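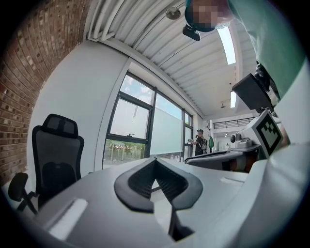 Week two with the Starnier hand-held gripper kit. We rented it through Karkari for a trial before deciding whether to buy. The fingers are the part I like best so far. They're V-shaped, with a black mesh face and a rubbery edge, and they close on odd-shaped things better than the flat metal ones we had before. The marker on the body is a plain black-and-white square, big enough that I don't worry about it.

Price first, as people keep asking. The rental is $69 a day for a pair. That includes the case, the chargers and a spare set of fingers. Shipping is extra.

Setup took me 19 minutes the first morning and 9 by the end of the week. Most of that is pairing. The printed guide skips a step: you have to power up the left unit before the right one. Zanele Hlongwane at Karkari emailed me a corrected page the same day.

Things I don't like. The trigger is stiff. After a long session my index finger is sore. Sibusiso Nkosi has bigger hands than I do and says it's fine, so try one before you order.

The case latches are weak too. One popped open on the stairs. Nothing fell out.

Compared with the Nadus kit we tried in July: Nadus is lighter and the trigger is softer. Starnier has better fingers and the software crashed less. Nadus lost pairing on us every day. I'd still take Nadus for small parts.

Someone asked if Starnier files load in Huanca. Yes, but you have to export them first. There's no direct import yet.

We have the kit for two more days. I want to try it on zip bags and mugs with thin handles. Send me anything else you'd like tested and I'll post how it goes.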